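Compte rendu de la réunion du 25 juin 2004
Syndicat des eaux de Besberg

1. Réseau de Nomlow
Le rendement du secteur nord reste insuffisant. La campagne de recherche de fuites a porté sur 103 branchements, dont 4 à reprendre en totalité. Le remplacement de la conduite en fonte grise est maintenu sur 45 mètres linéaires. Laltosix transmettra un devis révisé incluant la réfection de chaussée.

2. Comptage
La relève semestrielle est reportée en octobre. Les index estimés feront l'objet d'une régularisation sur la facture suivante. Adopté sans observation.

3. Réservoir de Lei
Nettoyage de la cuve haute : vidange de nuit, alimentation par la conduite de secours. Le niveau d'alerte incendie devra être garanti pendant toute l'opération.

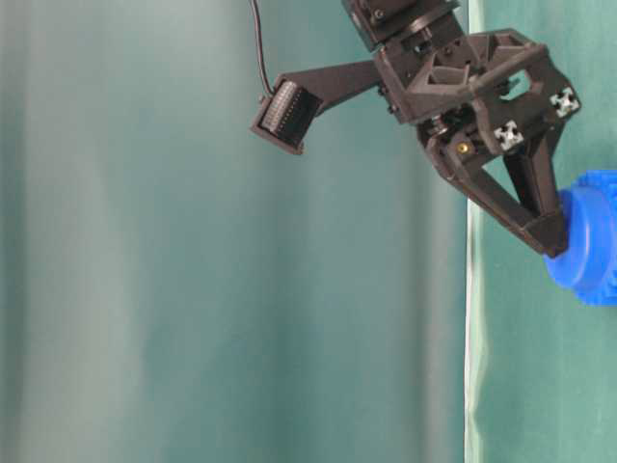 Odile VANNIER

4. Questions diverses
Demande de déplacement d'une borne, chemin du Lavoir : avis favorable, frais à la charge du demandeur. Plan de récolement à joindre au dossier.

Syndicat des eaux de Besberg – Contact – Mentions légales – Haut de page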